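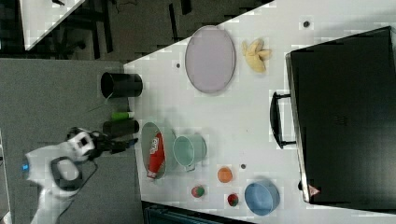
**Cozinha de brincar** é a designação dada ao conjunto de utensílios em miniatura ou em tamanho real, loiça leve e alimentos de imitação com que se reproduzem as tarefas de uma cozinha doméstica: pôr a mesa, servir, separar, arrumar. O termo abrange tanto o brinquedo vendido em caixa como os conjuntos reunidos peça a peça por escolas, ludotecas e oficinas.

## Composição

Um conjunto comum divide-se em três grupos. O primeiro é o da loiça: pratos ovais ou redondos, tabuleiros, taças e canecas. O segundo reúne os utensílios de preparação, entre eles o escorredor, a espátula perfurada e o tacho. O terceiro é formado pelos alimentos de imitação, sobretudo frutas, a que se juntam por vezes embalagens de condimentos, como o frasco de ketchup.

As cores claras predominam na loiça. O verde-menta e o lilás são frequentes, por contraste com o preto dos tachos e com os tons vivos da fruta. Em catálogos como o da Pistent, o escorredor e a caneca são vendidos na mesma cor, e a reposição faz-se por peça avulsa. 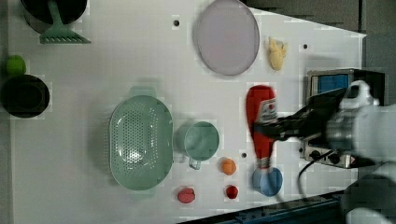 ## Disposição e arrumação

A superfície de trabalho é, em regra, uma mesa lisa e clara, sobre a qual as peças se distinguem com facilidade. Nas atividades de separação, os objetos começam espalhados e são depois agrupados segundo um critério combinado: por cor, por forma ou por função. A fruta passa para uma taça; o prato pode receber o frasco ou os alimentos servidos.

A ludoteca de Mokudside adota uma sequência de 4 etapas — recolha, separação, limpeza e armazenamento — e mantém um inventário de cerca de 2.000 peças. O depósito de Irkley, que abastece várias escolas, regista 3.000. Em ambos os casos, as peças ocas são guardadas com a abertura para baixo, e os utensílios de cabo comprido ficam em caixa própria.

## Conservação

As peças de plástico lavam-se com água morna e detergente neutro. Os alimentos de imitação macios deformam-se quando ficam sob peso, pelo que se colocam no topo da caixa. O manual Baidoo recomenda uma revisão em outubro, com a retirada das peças rachadas ou de arestas vivas.
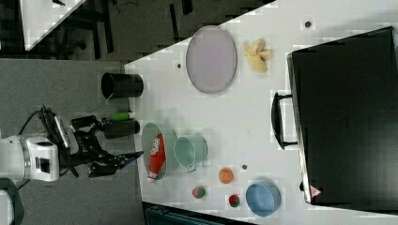

Segundo um comentário enviado à página de discussão deste artigo, a separação por cor deveria ser apresentada como etapa inicial, visto que as crianças mais novas a compreendem antes da separação por função. O mesmo comentário propõe que os frascos de condimentos constituam um grupo à parte — «não são loiça nem fruta, e acabam sempre na caixa errada».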